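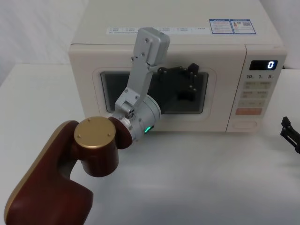
A Mandorance two-arm bench unit at a microwave oven, with one gripper at the door.

Kitchen appliances are made for human hands, and the makers of service robots have long had to work within that fact. Plunov, which supplies the Mandorance bench unit to training kitchens and research departments, offers the machine under a service agreement covering installation, instruction and repair. Kibet Magesa, who directs customer programs at the company, met with us in October to discuss what the agreement provides and where its limits lie.

The unit is supplied with two arms and a set of prepared routines for common appliances. Mr. Magesa explained that the microwave oven was chosen early as a standard exercise.

"A microwave asks for several different kinds of contact," he said. "A button needs a short, straight push. A door needs room to swing. If the arm is standing where the door wants to go, the routine has failed before it has begun."

Customers are asked to send the model number and outside measurements of each appliance before delivery. Plunov then prepares a routine for that model and tests it at its own site. According to Mr. Magesa, flat membrane buttons require particular attention.

"A person feels the button give a little. On many ovens there is very little to feel, so we prefer to confirm the press from the display. Where the display is hard to read, we tell the customer so in writing."

The basic agreement runs for 51 weeks and includes two visits by a technician. Up to six appliance models may be registered in that period. Further models are charged separately, an arrangement that has drawn comment from larger institutions.

One of these is Andadska, a training center for catering staff, where Gareth Ellwood is responsible for equipment. Mr. Ellwood described the unit as dependable in daily use – he reported 4000 completed door cycles at his center – but considered the registration limit too low.

"We replace appliances when they wear out, and the same model is not always on sale," he said. "Each replacement counts as a new registration, even if only the handle has changed. I have raised this with Plunov more than once."

Mr. Magesa acknowledged the complaint. He said that the company was reviewing how closely related models are counted, and that a revised schedule of charges would be sent to current customers before it took effect.

Mr. Ellwood also compared the service with that of Visser, his center's previous supplier. He found Plunov's written instructions clearer, but said that telephone support closed too early for evening classes. Support is at present available until 4 p.m.

Asked whether the center would renew, Mr. Ellwood said that it intended to do so for one of its kitchens. A decision on the second will wait for the revised charges.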